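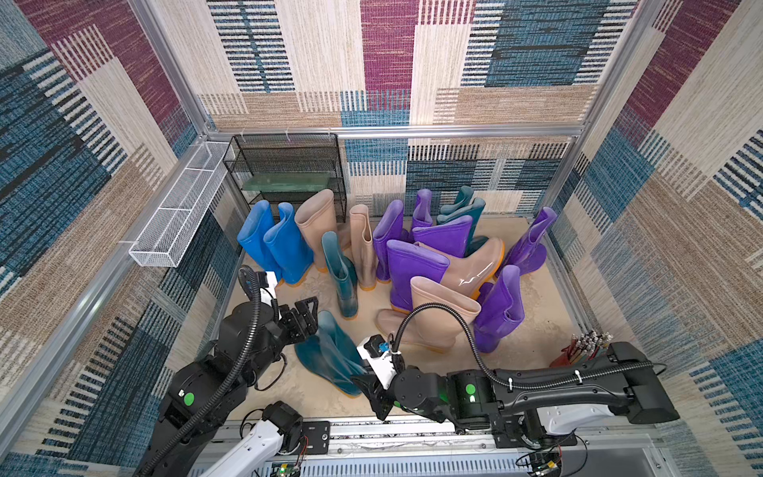 The club wellies need a system, and I say this as the person who told the list last November that they didn't need one. Nuno's message (quoted at the bottom for those who delete things) asks why it takes as long to get out of the door at Nilunside as it does to walk to the river and back. The short answer is that everyone arrives, takes two boots of the same colour and assumes they are a pair. With the blue ones you might get away with it. With the purple ones you are playing cards with a stranger. They're all over the floor, one is lying across the rest like a felled tree, and meanwhile the long white basket on the wall is as empty as the day Filipa talked us into it.

I have had a go at some rules. Please argue with them on the list and not in the car park.

1. Pairs
Put your boots back as a pair, left on the left, toes pointing the same way. Olga has offered clothes pegs, one to a pair, clipped at the top. I was rude about this when she first raised it and I now think she was right, so there you are, Olga, in writing. If you find a single boot, stand it by the rack and leave it alone. Do not adopt it. Do not match it with "something close". We had a grown man walk to Pretedora and back last winter in a teal left and a beige left and he still brings it up. 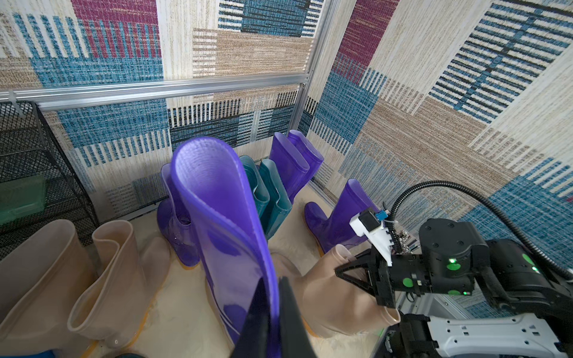
2. Tops
The tall purple ones flop. The shaft bends over, the rim curls round after it, and if you leave them like that they learn to like it. The beige are no better, they slump in the shaft and crease. Whatever you've borrowed, straighten it before you go home. Deolinda rolls up a magazine and drops it down the leg, and hers stand up like guardsmen. Any magazine will do. I have 23 back issues of a caravanning monthly going spare and no caravan.

3. Drying
Hose them off outside, tip them out, and leave them upside down in the porch overnight if they've been over-topped. Not on the radiator! The Benítez pair were left on the radiator and are now a sort of sculpture.

4. Stuffing
Several boots came to us with tissue paper pushed down into the foot, and there is a body of opinion that it should stay there for the shape. Fine. But take it out before you put your own foot in.
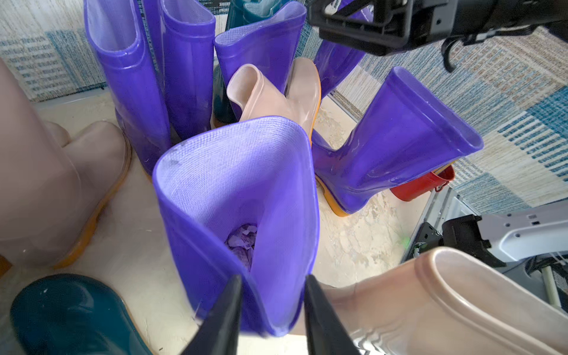 Adelino wore his for an entire morning at Prellby and told everyone who would listen that they came up small. He has since had another go in the same size and reports that they have grown.

5. Sizes
The number is on the sole, where you can only read it by holding a muddy boot over your own head. I'd like to write it on a bit of tape inside the rim. If anyone owns tape that sticks to damp rubber, speak up. I have tried 3 kinds and found them all in my socks.

That leaves the question of whether we want more boots, and my view is no, or at any rate no more purple. If your loft contains a size 9 in literally any other colour I would look at it kindly.

Filipa

> From: Nuno Paiva
> Subject: boots AGAIN
>
> All,
> Could somebody explain the boot situation. I got to Nilunside in good
> time, and it was a solid half hour before we set off, most of it spent
> with people sitting on the floor swapping. I ended up with 2 right feet.
> I did the walk in my trainers and they haven't recovered.
> Are we meant to bring our own? I don't mind either way but I'd like to
> be told.
> Also has anyone got my flask.
> Nuno

PS Nuno, the flask is in my kitchen. It had soup in it. I've dealt with that.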